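1/ Matte paint and gloss meters. Most spec sheets quote gloss at 60 degrees. For anything flatter than 10 units, that angle is nearly useless. Read at 85.

2/ Two samples from the Clallano range both gave 2 units at 60. At 85 one gave 4 and the other 11. Side by side on a wall, anyone can tell them apart.

3/ Curved parts are worse. The meter needs a flat patch, so you are left judging by eye. Look at the highlight: on a matte surface it is wide, weak and has no hard edge.
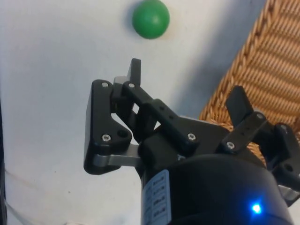 4/ Sanding. Stop at 2000 grit under a matte coat. I tried 4000 on 61 panels and the readings did not move. Adhesion got slightly worse.

5/ Film thickness matters more. Flattening agent sits near the surface as the film shrinks. Put it on too heavy and the sheen goes up and turns patchy.

6/ Tarcísio Furtado asked about touch-ups. Same batch, same roller, full panel to a corner. Spot repairs in dead flat will show at a low angle.

7/ Burnishing: 200 dry rubs with a cotton cloth, then read again at 85. A gain of more than 3 units and I would keep it out of hallways. Erel results in March.

Recent posts
Roller nap and stipple height
Why white primers yellow in closets
Drawdown cards: sealed or unsealed
Reading a wet film comb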